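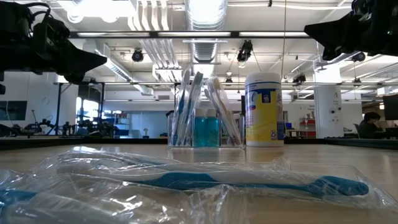

Page last changed: 8th January, by Tumaini Mushi

Print this page | E-mail this page

Brushing habits of students in the Fendale residence
Project report by Tumaini Mushi and Ánh Văn
Supervisor: Carol Gosling

Why we chose this subject

When I moved into the Fendale residence, I saw that my neighbors on the corridor had very different habits with their teeth. Some of them brushed before breakfast, some after, and some only in the evening. Ánh had noticed the same thing on her floor. We wanted to know if students change their brushing habits when they leave their parents' home, and what they know about replacing a toothbrush.

How we worked

We wrote a questionnaire with short questions and put it in the mailboxes of the residence in April. There are 700 students living in the two buildings, Kisora and Economou, and 600 of them gave the paper back to us. This was a much better result than our supervisor expected. We think it helped that the box for the answers stood next to the laundry room, where people must wait anyway.

The first version had a mistake. We asked "How often do you brush?" and did not say per day or per week. Imogen Rudd from the writing center read it before we printed and she corrected this question, and also some of my grammar.

What we found

Most students told us they brush in the morning and in the evening, as they did at home. The evening brushing is the one that gets lost. Many wrote that they fall asleep while studying, or that the bathroom is too far when it is cold in the corridor. In the Economou building, where each room has its own sink, fewer students wrote this.

The answers about replacing the toothbrush surprised us more. The usual advice is to take a new one every three or four months, or earlier if the bristles are bent. A large part of the students did not know this advice. Several wrote that their mother always bought the new one, and since they moved they had not thought of it. One student wrote that he was still using the brush he packed in his first year.

We also asked about soft, medium and hard bristles. Here many people left the line empty or wrote "the cheap one."

Problems with our results

People may write a better answer than the true one, even without a name on the paper. We did not ask about age, and this was a pity, because Shirley Lightfoot, who teaches our statistics class, wanted to see if older students answer differently. We also put both buildings in the same tables at first, and had to sort all the papers again by hand.

What we would like to do next

Ánh would like to repeat the questions with students who live with their families, so that there is a group to compare with. I would like to ask the same residents again after one year. The questionnaire and the tables can be read in the department office.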